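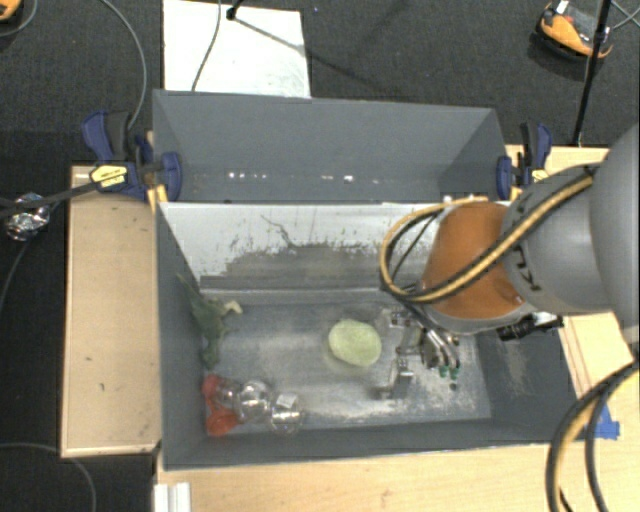
Olia Arancibia

The Plirasau seat pad, $39

I started making these for cold bleachers. My own cold bleachers, I mean, the aluminum ones at the rink where I spent most of a winter sitting on a folded bath towel and complaining to anyone within earshot. A towel is a terrible cushion! It bunches, it slides, and when you stand up to cheer it ends up under the row in front. So I cut a square of thick wool felt, took it along the next time, and my neighbor on the bench asked to buy it off me before the second period was over. I said no, and then I went home and cut her one.

The Plirasau is still pretty much that first square, with better manners. It's 17 inches on a side, which fits a stadium seat, a kitchen chair, most camp stools and the top of a cooler. I tried a smaller one for a while and people kept telling me their edges were cold (their edges, not the pad's). The felt is all wool, pressed good and dense, and there are two layers of it stitched together around the outside and once across the middle. That middle line is where it folds. Folded, it goes under your arm or into a tote, and there's a cotton loop on one corner so you can hang it on a hook or clip it to a bag.

Please don't expect a pillow. I get a message every so often from somebody who was hoping for something squishy, and this is firm. It gives a little, then it stops giving, and that's how I like it for a long sit. If you have a bony behind like mine and you're planning on a double-header, buy two and stack them. I do that myself and I make the things.

Colors right now are oatmeal, moss, brick and a dark blue that photographs almost black on every screen I own. If you order the blue, know that it's bluer in person. Brick sheds a bit of red fuzz the first few times you use it, so maybe don't pair it with cream pants until it settles down. The stitching is always the same tan thread. I've been asked for matching thread and I tried it on a few, and they looked like potholders to me, so tan it stays.

Washing

Shake it out, brush it with a dry brush, and spot clean with cool water and a little wool soap. Lay it flat overnight. Do not put it in the machine. I know you'll be tempted, I was too, and mine came out 10 inches wide and hard as a cracker. It lives under a plant now.

Coffee comes out if you get to it quickly. Mustard doesn't. I have one with a mustard spot from a ball game in June and I've just decided that's its face.

Sizes and orders

There's only the one size on this page. If you need a long one for a bench or a window seat, write to me with the length and I'll tell you if my felt comes wide enough. Round ones I can do, but they cost a bit more, since I'm cutting by hand and the corners I lop off mostly turn into coasters. (Coasters are in the scrap bin section when I have enough, and they go fast around the holidays.)

Buy 5 or more in one order and shipping is on me. They can be mixed colors. A lot of these orders are for choirs, which I never saw coming, but of course, choir lofts! Wooden pews, no heat until the service starts, two hours of rehearsal. If you sing somewhere drafty you already know.

I cut and sew in the order things come in, so give me a week or two before it ships, longer in the fall when everyone remembers football exists. You'll get a note from me when the package goes out. Returns are fine as long as it hasn't been sat on outdoors. If a seam ever lets go, send it back and I'll sew it up for free, however old it is.

The Arkness store carries the oatmeal and the moss if you want to feel one before you buy. They keep them near the register in a basket. Same price as here, and they'll let you try one out on their step if the weather's decent.

Still to come: a version with a pocket underneath for a hand warmer. I've sewn three so far and hated all of them. The pocket makes a lump exactly where you'd least like one. I'm trying it along the side next.

Get a note when new colors are in! Enter your email to join the list. You can unsubscribe at any time.

This site uses cookies to remember your cart. Accept | Manage settings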